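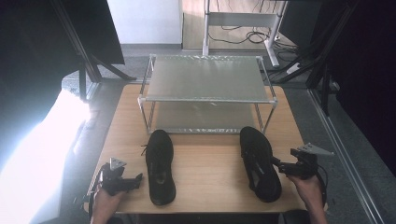
A pair of black sneakers and a two-tier rack at a work table, with a gripper in each hand.

Endness to move shoe returns staff into training roles as handling robots arrive

Mar 17, 2024 — Endness, the footwear returns and storage company, will bring four handling robots into its Jostilholm warehouse from August. The machines will take over the placing of returned shoes on racks, a task now done by hand on every shift.

No jobs will be lost, the company said. The 13 people who work on the returns line will keep their contracts and current pay. Staff will still open parcels, check shoes for wear and decide what can go back on sale.

Much of the early work is being done by people with hand-held grippers, one in each hand. They pick up shoes, turn them the right way round and set them on a rack, and the recorded movements are used to teach the robots. Warehouse staff who want to do this work can put their names forward, and will be paid at the same rate as a returns shift.

"Shoes are awkward things to handle," said Olga Aravena, operations manager at Jostilholm. "They tip over, the laces get in the way, and no two styles stand up the same. Our people know that already, so it made sense to ask them."

Sessions at the tables last up to two hours, with a break before anyone goes back to the line. The limit was set after staff said their wrists became tired.

The robots are being supplied by Amine, which will also train two members of the returns team to clear jams and restart the machines. Both will move up a pay grade.

Waqas Shaikh has worked on the line for four years and has signed up for the gripper sessions. "The bending is what gets you by the end of a shift," he said. "I'd rather be checking shoes than racking them. I do want to see how quick the machines are when we're busy — that's when it matters."

Endness will review the change with staff once the robots have been in use through their first busy period. Shift patterns will stay as they are until then.

Media contact: Facundo Quezada, Endness press office, Jostilholm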